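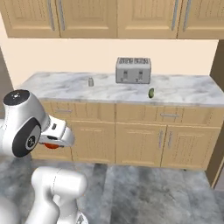 Group 4 – Work and Technology, project report
Handed in 24th January

Topic: Kitchen robot at Bevar, what it changes for the people in the kitchen

1. What we did

Bevar runs the breakfast and snack kitchens in office buildings. We looked at one of them, the one in the Jivetti building, second floor. Small kitchen, one long counter, fridge, toaster, coffee machine. Staff come in, make their own toast, leave. The people we care about in this report are the kitchen attendants, who set up before the office opens, keep things stocked and clear up after.

Bevar wants to put in a robot arm to do part of the clearing up. The supplier is Tametti. When we did our visits there was no arm in the building yet, so everything about the robot comes from the simulated kitchen Tametti built for training it, plus what the attendants and the site manager told us. That is a weak point, see section 7.

Methods: 3 visits to the kitchen, interviews with 4 attendants and the site manager, 2 sessions watching the simulation runs at Tametti's office. Also a paper survey for the office staff, 9 came back. Not enough to make charts out of so we just quote from it.

2. What the job is now

We expected cooking. There is almost none. Most of it is moving things from one place to another. Bread out, bread away. Jars out, jars away, lids that don't match. Wipe the counter. Check the fridge and throw out what's old. Fill the coffee machine, empty the drip tray. Answer questions, a lot of questions (where is the oat milk, who moved my lunch, can you turn the heat up).

The attendants split it into "the early" and "the late." The early is set-up and people like it, it's quiet. The late is clear-up. Nobody we talked to likes the late much but it has the longer hours so people sign up for it. This matters for section 5.

None of this is written down anywhere except for a cleaning checklist on the inside of a cupboard door. The checklist says "counter clear." It does not say where the things go. Everyone knows, and everyone knows slightly differently. One attendant puts pickles back in the fridge door, another one throws out anything that has been sitting on the counter.

3. What the robot is supposed to do

From the task list Tametti showed us, in our words:

Pick up food left on the counter and put it in the fridge or in the bin
Open and close drawers and cabinet doors
Move small containers out of the way
Leave the toaster alone

Last one got added after a talk with the site manager. The toaster gets hot and people use it at odd times.

Not on the list: the coffee machine, wiping, anything with the floor, anything involving another person's hands. So the arm takes a piece of the late shift, and the piece it takes is the picking up.

4. Watching the simulation

The simulated kitchen has light wood cabinets, marble counter, silver handles. Nicer than the real one to be fair. In the counter setup there's a four-slot toaster against the wall, a small metal can next to it and one green pickle near the front edge. The real counter after breakfast has crumbs, three or more knives, a newspaper, someone's phone charger. We asked about this. The engineer said they start simple and add clutter later, and the list of clutter comes from whoever knows the kitchen. Then he asked us if we had a list. We didn't but the attendants could write one in five minutes, and as far as we know they hadn't been asked.

The fridge is the harder part. Two doors, both with bins on them, and the arm has to get in between without hitting anything. In one setup there's a flat brown square that looks like toast lying on a shelf, and a big white storage bin lower down. The arm has to come in over the bin with the gripper. The engineer kept pointing at the shelf edges and the gap over the bin, that's where he expects trouble.

What the attendants do at the fridge takes them no thought at all. Open it with an elbow, hold the door with a hip, move the milk, put the thing in. We timed it on one visit but then forgot to write down which items, so the times are no use and we left them out.

Also noticed: a person decides while moving. Is this toast somebody's? Is it from today? The simulation doesn't have that question in it, an object has a target place and that's the end of it. When we told this to one attendant she said so it's going to put old toast in my fridge. We passed that on to Tametti. They said the sorting rule is up to the customer. The customer is Bevar. Bevar's site manager said he thought it came with the robot.
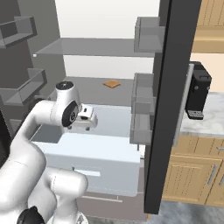
5. What changes for the people

Hours. Bevar says no one loses a job. What we were told is that the late shift gets shorter and the hours "move" to another building, Sutanto, across the river. For two of the attendants that's fine. For the other two it's an extra bus each way, unpaid. So no job lost, but not nothing either. We think the report Bevar wrote for the client skips this.

Tasks. The late attendant becomes the person who checks on the arm. Keep the counter reachable, keep the fridge doors free, pick up what it drops, press stop if needed. There's no new title and no new pay for this so far. The manager called it "light supervision." One attendant called it babysitting. Training is planned for June, half a day.

Pace. Right now clear-up is done when it's done. If the arm has a start time then the counter has to be ready by then, and the attendant is the one who goes around asking people to take their plates. Several attendants said they don't want to be the one who hurries office staff. It's a social thing and hard to put in a task list.

Knowledge. Somebody has to write down where things go. We think this could be good! The attendants know the kitchen better than anyone and for once it would be on paper with their name on it. But only if they're the ones asked. At the moment the placements come from a floor plan.

Body. Credit where it's due, less bending and reaching into the low part of the fridge. Two people mentioned their backs before we asked anything. One said if the thing could do the bottom drawers she would bring it flowers. Low drawers are on Tametti's "later" list.

6. What the office staff said

Short section, the survey was short. Most are curious. A few quotes:

"Will it throw out my lunch"
"Fine as long as the coffee still works"
"I'd miss talking to the late lady, she knows everybody"
"Does it run when we're in there or not"

The last one is a good question and we got two different answers. Tametti says the arm should only run with the kitchen empty. Bevar says it should run in the afternoon, and in the afternoon people are in there for coffee the whole time. These don't fit together. It has to be settled before the arm goes in, and the attendants should be in the room, they know when the kitchen is realy empty.

7. Problems with our study

We saw simulation runs only. What works or fails there may be different on a real counter. We can't say how good the arm is and we don't try to.

One kitchen, one company. The attendants were interviewed in the break room with the manager's door open for the first two, after that we moved to the stairwell and people said more. So the first two interviews are probably too polite.

We started out wanting to measure time saved. Dropped it (see fridge timing above).

8. Recommendations

To Bevar:
Ask the attendants for the clutter list and the placement list, in paid time
Decide the sorting rule for old food, write it down, say who is responsible when it goes wrong
Put the checking work in the job description and pay for it
Travel cost for anyone moved to Sutanto
Half a day of training is too little if the same person has to press stop

To Tametti:
Have an attendant sit in on a simulation session before the next round
Get the low drawers off the "later" list if possible – it's the part people want
Make the counter messier

9. Who did what

Interviews were done by all of us. Sections 2 and 5 were written together, section 4 by the 2 who went to Tametti. Survey forms and interview notes are in the folder, names taken out. The floor plan is missing from the appendix, Bevar hasn't cleared it yet, will send it on seperately when they do.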